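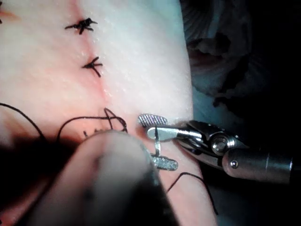 Splitting a Suture into Phases: How to Label Wrist Camera Video for Imitation Learning

Posted 2020-01-30 by Yanling Cui

If you've tried to train one policy on a whole suture, from picking up the needle to trimming the tails, you know the feeling: it does something lovely for a while and then it wanders off. We had much better luck once we cut every demonstration into phases, and labeling turned out to be the fun part (really!). These are the steps we use on the Sivholm recordings.

What you need

A set of teleoperated demos on a practice pad, the wrist camera video, the joint log from both arms, and any player that lets you step one frame at a time. We started with 19 demos, which was plenty to find out where our definitions were sloppy.

Step 1. Write down your phases

We use five: approach, drive, pull through, tie, trim. Gerardo Fiore wanted a separate "regrasp" phase and we tried it, but the labelers kept disagreeing on where it started, so it went back into pull through.

Step 2. Mark the needle first

Go through the video once and look only at the needle. Approach ends on the first frame where the point touches the pad. Drive ends when the jaws let go of the tail end of the needle. Skip the thread completely on this pass. It loops all over the place and it will pull your eye away!

Step 3. Mark the thread

Now go back for the tie. We start it at the first full wrap around a jaw and end it when the knot is snug and both jaws open. Finished knots higher up the incision stay in view while you work on the next one, so check that you're labeling the current stitch.

Step 4. Check against the joint log

Plot jaw angle under your labels. A boundary should sit within four frames of a jaw opening or closing. Bigger gaps usually mean the near instrument was blocking the view. Trust the log there and move the label.

Step 5. Train and compare

Train one small policy per phase, plus a classifier that picks the phase. Yaqin Shao's script does both overnight. Keep your single-policy run as a baseline and start both from the same needle poses, or the comparison won't tell you much.

Our tie phase is still the weakest. Zhenhua Peng is trying it with both wrist views stacked, and I'll add those settings to this page when his runs are done.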